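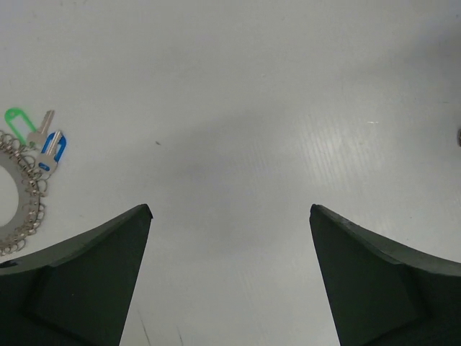 Section 6. Running a Visitor Demonstration

Use this section when you show the Skundell arm to guests at an open day, a school visit or a customer tour. It assumes that the arm is already bolted down and that you have finished the first start-up in Section 3. The standard routine is called Key Pick, and it works from the wrist camera. On the visitor screen, people look down between the two green fingers at the tabletop, with the key ring to the left and the blue and green tags fanned out from it. Leave the fingers open like this while you give your introduction. Guests need a minute to work out which way is up.

6.1 Before the doors open

1. Wipe the tabletop with a dry cloth. Do not use spray cleaner on the finger pads.
2. Put out the floor tape. The visitor line goes 40 inches from the edge of the table on all open sides.
3. Turn on the controller and wait for the steady white light.
4. Log in as DEMO. Do not run visitor sessions from the SERVICE login, which lets the arm move at full speed.
5. Check that the speed limit reads 40 percent or less.
6. Press each emergency stop, one at a time, and reset it. There are 2 on a standard Clemside bench: one on the pendant and one on the table leg.
7. Plug the visitor screen into port B. Port A is for the operator.

Note: If the visitor screen stays black, unplug it and start the camera feed again from the Display menu. Screens that go to sleep while the controller is starting are often missed.

6.2 Laying out the keys

1. Lay the key ring flat on the table, inside the camera view.
2. Spread the tagged keys so that each tag can be seen. Keys may touch, but one tag should not cover another.
3. Open Display > Camera and look at the live picture. Part of the ring may be outside the view. The tag you want picked must be fully inside it.
4. Press Find Tags. A box is drawn over every tag the arm has found.
5. If a tag has no box, turn the key a little and press Find Tags again.

Small marks and crumbs on the tabletop do not affect the search. Strong sunlight does. In the Trornton showroom the blinds on the window side are kept down after lunch for this reason.

CAUTION: Do not reach under the gripper to move a key while the pendant shows READY. Press Hold first, wait for the amber light, and then reach in.

6.3 Giving the demonstration

1. Ask guests to stand behind the tape. Children stand in front of adults, still behind the tape.
2. Say out loud that the arm is about to move.
3. Ask a guest to choose a tag color.
4. Select that color on the pendant and press Run.
5. The arm moves over the tag, lowers, closes the fingers and lifts. It then stops and waits.
6. Let people look. Press Return to lower the keys to the table.
7. Press Hold before you answer questions at the table.

One pick takes less than a minute. For larger groups, repeat steps 2 to 6 with a different color. If the ring swings after the lift, wait for it to settle before pressing Return – a swinging ring may land on top of the tags and you will have to lay them out again.

If the pick fails, the arm backs up and opens the fingers. It tries once more by itself. After a second miss it goes to Hold and the pendant shows message K2. Lay the keys out again as in 6.2 and press Clear.

CAUTION: Never hand keys to the arm or take them from the closed fingers. Guests will ask to do this. The DEMO login does not include a hand-over mode.

6.4 Guest use of the pendant

Guests may press Run if the operator is standing next to them with a hand on the pendant stop. They may not use the jog buttons. Unplug the Ketilsson joystick, if you have one fitted, and put it away before the visit. It stays live in DEMO.

6.5 After the visit

1. Press Hold, then Park. The arm folds back over its base.
2. Take the keys off the table.
3. Write the cycle count from the Status page in the bench log.
4. Look at the finger pads. Light scuffs along the rims are normal. Replace the pads if you find a crack or a loose edge.
5. Log out of DEMO and turn off the controller.

Pads are checked with a gauge every 1,000 cycles and replaced every 2,000 cycles, whatever their condition. Demonstration cycles count the same as any others. A bench that is used for a full open day should be checked the next morning – see Section 8 for the gauge.

Section 6 revised 1/17/20. Step 6.1.5 now gives the lower speed limit. Benches set up before this revision need the new value entered by hand under Settings > Demo > Speed.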